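Wire frame shoe rack, three wooden shelves

Storage and Shelving > Freestanding

wgu_42
Posted 7:14 PM
I have a three-shelf shoe rack, welded wire frame with wooden shelves, sold under the Itholm name. After one winter the middle shelf has a permanent bow. I put a straightedge across it and read 7 mm at the center with nothing on it. The shelf is supported at the ends only. Load was two pairs of work boots, left on it damp most evenings.

Options as I see them:
1. Flip the shelf and let it creep back the other way.
2. Screw a batten along the underside.
3. Replace with thicker stock.

Has anyone done 1 and had it hold?
Weidong Gu

baloch_joinery
Posted 7:40 PM
Flipping works for a season. The fibers have already taken a set under load and moisture, and the shelf will move again in whichever direction you load it. Do the batten. Hardwood, on edge, glued and screwed, set back from the front so it does not show.

Stiffness goes with the cube of the depth, so a shallow batten on edge does more than a wide one laid flat.

Clollau
Posted 8:02 PM
Disagree on gluing. If the shelf is solid wood and you glue a batten across the grain, it can't shrink and you get a split. Slotted holes, pan head screws, washers, no glue.

baloch_joinery
Posted 8:09 PM
The sag is along the length, so the batten runs with the grain. Both pieces move together. Slots are for cross-grain work.

Clollau
Posted 8:21 PM
Only if the grain runs lengthwise. He hasn't said.

utby_flats
Posted 8:35 PM
Same general type here, white wire frame and light brown wood. Mine carries light shoes only and I have no complaints about it. 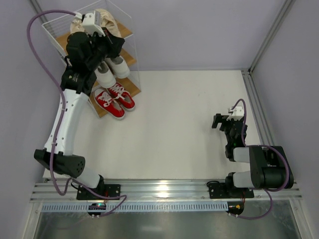 Three-shelf wire rack, beige pair on top.

I would move the boots to a tray on the floor before doing any carpentry. Wet boots are the wrong load for an indoor rack.

wgu_42
Posted 8:52 PM
Grain runs lengthwise, checked with a flashlight. Shelf is solid, edge-glued strips. Clear length between supports is 300 mm on the narrow version and 132 mm more on mine.

A tray is possible but the hallway is tight and the door swings over that spot.

baloch_joinery
Posted 9:05 PM
Then glue it. Clamp the shelf flat first, or the batten will lock the bow in.

Clollau
Posted 9:17 PM
Fine with the grain confirmed. I would still seal the underside and the end grain. Most of these get finish on top and almost nothing below, so one face takes up moisture faster than the other. That can cup a board with no load at all.

utby_flats
Posted 9:26 PM
Also check that the frame is square. If the uprights lean, one corner of each shelf carries more than its share.

wgu_42
Posted 9:48 PM
Diagonals differ by less than 1 mm, so the frame is fine. Going with the batten, glued, and two coats of varnish underneath. Will measure again in September.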